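Brindska 平铺晾衣网 双层可折叠 针织毛衣羊绒专用

首页 > 家居洗护 > 晾晒 > 平铺晾网

价格:149元
已售:3,530
运费:江浙沪包邮,其他地区看结算页
发货:下午4点前付款当天发,过了就第二天
质保:9个月

库存:石墨灰有货,米白有货,橄榄绿少量,Mughal红补货中(二月到)

一句话介绍

毛衣洗完不能挂。挂了就长,肩膀还顶两个包。平铺在床上又要垫毛巾,翻面,换毛巾,猫还要来踩。所以有了这个网。

撑开,铺上去,走人。晾好了折起来塞柜子缝里。没了。

详细说明

网面是细密的聚酯网布,上下透气。湿毛衣的问题主要在背面,上面风吹得到,下面捂着,捂一晚上就有味。网面悬空,底下也过风,不用半夜爬起来翻面。厚的粗针毛衣建议还是翻一次,特别是领子和下摆罗纹那里,线多,藏水。

框是弹性钢条外包布边,一拧就收成圆盘。收法后面写了,第一次会有点懵,多拧两次就会。别硬掰!!每个月都有人硬掰然后来找我们。

上下两层,中间用织带连着,上层放毛衣,下层放围巾帽子袜子都行。下层也可以放毛衣,不过上面滴水会滴到下面,所以湿的放下面,快干的放上面,顺序别反。

顶上一个挂钩,可以挂晾衣杆、淋浴杆、门框上的单杆。也可以不挂,下层自带四只小脚,直接搁浴缸沿上或者阳台地上。瓷砖地面OK,木地板请垫一块布,会滴水。

适合

羊绒、羊毛、马海毛、羊驼毛
棉线钩的东西,钩针包、盖毯(小的)
Dralon之类的腈纶线织的毛衣,干得快,一般也不用这么小心,但大件吸了水照样会坠
内衣、泳衣、毛绒玩具
手工定型,就是织完洗一遍那个步骤,可以直接在网上别针。别针请斜着别,不要垂直扎,网眼会撑大

不适合

羽绒服。太重,而且羽绒服要拍打,在网上拍不动
床单被套
没脱过水、还在哗哗滴水的大衣。先脱水
烘干机里用。有人问过。不行
晾腊肉、晾柿饼。也有人问过。网布不是食品接触的料,我们没有做这个检测,别拿去放吃的

颜色

石墨灰:最耐脏,深色毛衣掉色也看不出来
米白:好看,深色毛衣掉色很看得出来
橄榄绿:偏灰,屏幕上看着比实物鲜
Mughal红:暗红,不是大红。第一次用之前请先过一遍冷水,新布会有一点浮色,晾浅色毛衣前务必洗

参数

品牌:Makthorpe
系列:Brindska
层数:双层
网面:聚酯网布
边框:弹性钢条,布包边
挂钩:可旋转,带锁扣
包装内:晾网一个,收纳袋一个,说明卡一张(说明卡是英文的,中文的在本页下面,不好意思一直没来得及重印)

尺寸说明:普通男款L码毛衣可以整件铺平,袖子要往里折一下。超大廓形、长款开衫下摆会搭出来一点,介意的话把下摆对折铺,中间夹一条干毛巾。

洗毛衣的步骤(买之前先看看,别买了网回来说毛衣还是变形,前面洗坏了网救不回来)

翻面。扣子扣上,拉链拉上。
盆里放凉水,水温前后要一样。洗的时候温水漂的时候冰水,羊毛就毡了。
洗剂用中性的,一瓶盖足够。柔顺剂别放,羊绒不需要。
按压。不要搓,不要拧,不要提着领子晃。袖口和领口脏的地方用手指沾一点洗剂点一点。
泡一会儿就行,不用泡一下午。深色和红色的单独洗,一定单独。
换清水漂到没有泡。
双手从底下整团托起来,像捧一盆面那样。千万不要提肩膀,湿毛衣自己的重量就能把自己拉长。
放在大毛巾上,连毛巾一起卷,跪上去压。毛巾湿透了换一条再来。
洗衣机脱水也可以,放洗衣袋,最短那一档。
铺到网上,手掌拍平,把肩线、侧缝、下摆对齐。罗纹往中间拢一拢,干了才有弹性。
阴凉通风处。不要晒,不要放在暖气片正上方。暖气片旁边隔一点距离可以。

怎么收

网拿下来,先把下层贴到上层,织带理进去。
双手抓住对角,像拧方向盘一样一只手往前一只手往后。
框会自己扭成8字。顺着它,叠成小圈。
塞进袋子,拉上。
弹出来打到脸的,说明第二步手抓得太近。手抓开一点。

注意:展开的时候离灯、杯子、小孩远一点。弹得挺快的。

保养

网面脏了用湿布擦,或者整个放花洒底下冲。框不要长时间泡水。收之前确认干透,湿着收进袋子会发霉,发霉不在质保里。

挂钩承重是按两件湿毛衣设计的,别往上加牛仔裤。

换季收毛衣顺便说几句

很多人是换季才想起来洗,所以写这里了。

收之前一定洗。穿过一次也要洗,虫子吃的主要是汗和皮屑那块地方,看着干净没用。
晾到完全干,再多放一天。针织厚,外面摸着干了里面不一定。
折叠放,不要挂。衣架再宽也一样。
真空袋:棉的可以,羊绒和马海毛不建议,压一个夏天绒就塌了。实在没地方,气抽一半。
樟木条和薰衣草包不要直接贴着衣服,会留油印,浅色尤其明显。用纸包一层。
起球先别用剃毛器猛推,平铺在网上,绷平了再轻轻过,有图案或者绞花的地方手工剪。
勾丝了不要剪!用钩针或者缝衣针从背面把线头带进去。剪了就是一个洞。

常见问题

能不能只买一层的?
没有单层。以前有过,停了。

上层能不能拆下来?
不能,织带是缝死的。

阳台风大会不会吹跑?
挂着的话挂钩上有锁扣,扣住。放地上的话空网会跑,有衣服压着基本没事,台风天拿进来。

多久能干?
看厚薄看天气,真的没法给准数。薄羊绒早上洗晚上一般能收,粗针的要过夜,梅雨季更久,旁边放个风扇对着吹,冷风。

网布会不会在毛衣上压出印子?
细密网,正常不会。马海毛长毛的可以垫一块薄纱布。

和你们老款有什么区别?
老款没有小脚,挂钩不能转。网布也换了,老款的网眼大,别针会掉下去。

配件单独卖吗?
收纳袋卖,挂钩卖。网面不单卖,框和网是一体的。

买家说

“终于不用霸占我家餐桌了。就是收的时候我老公研究了半天,后来还是我妈收进去的。” 石墨灰

“Mughal红确实要先洗,没洗就晾了白围巾,粉了。客服态度可以,页面写了是我自己没看。” Mughal红

“织女必备,定型一件套头刚刚好,披肩铺不下。希望出大号。” 米白

“脚有点滑,浴缸沿上我垫了防滑垫。其他没毛病。” 橄榄绿

大号在做了。打样的Everett Lyons说脚会加胶垫,什么时候上架还不知道,别催,催了也没有。

关于Makthorpe

小厂,只做晾晒和收纳。Rizwan Paracha管产品,家里是做羊毛披肩的,这个网最早就是给披肩晾水用的样品,后来改小了拿出来卖。Mughal红这个颜色也是他定的,改了好几版,最后还是第一版。

售后

质保9个月,框断、织带脱线、挂钩坏,拍照发过来,直接补发,坏的不用寄回。
网布被别针扎破、被猫抓破,不保。猫的事情真的很多,不保。
七天无理由可以,袋子和说明卡要在,没用过没湿过。退回来请折好,不会折的找客服要视频,别直接裹个大塑料袋寄,运费很贵,你也心疼。
质量问题退换运费我们出,不喜欢颜色运费自理。

起订与团购

手工店、毛线店要货的找客服转批发,颜色可以混。Mughal红目前批发不接,零售都不够,等二月那批到了在说。

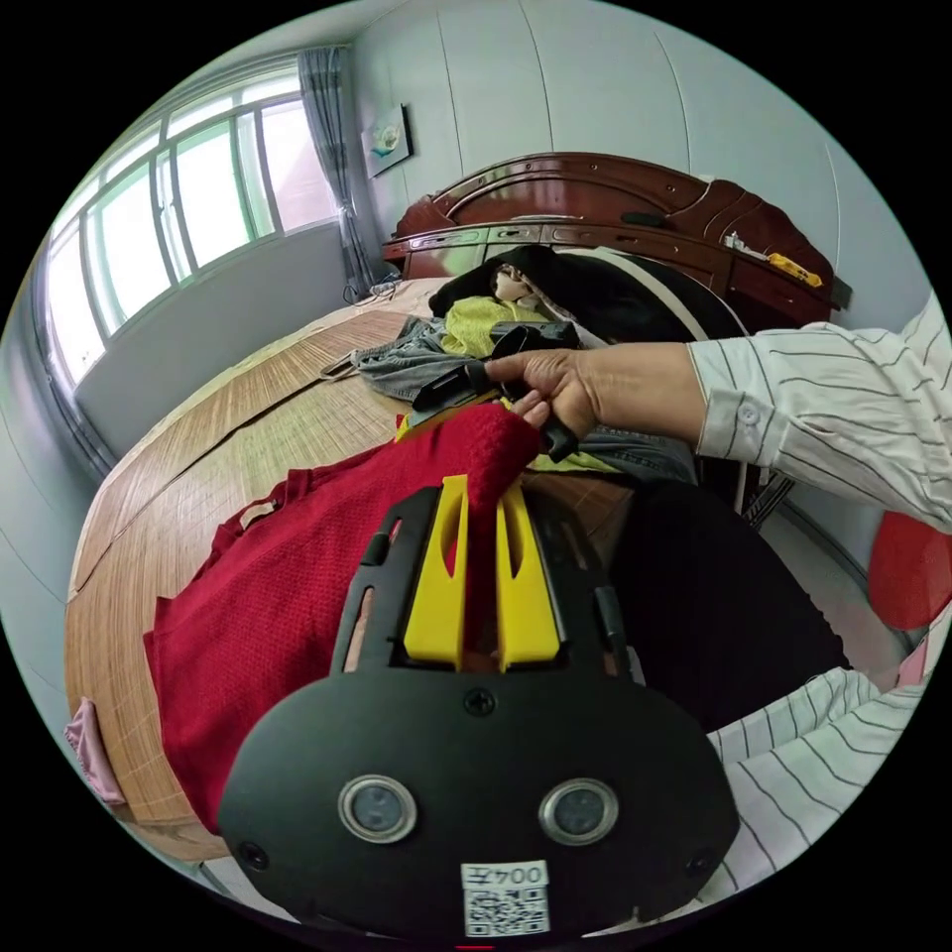
一起买的人还看了

Makthorpe 羊毛中性洗剂 补充装
Brindska 收纳袋(单个,石墨灰)
不锈钢T形定型针 盒装
樟木条 带纸套
细密洗衣袋 毛衣款

客服在线时间:早上9点到下午,晚上留言第二天回。大促期间回得慢,先看上面的常见问题,基本都写了。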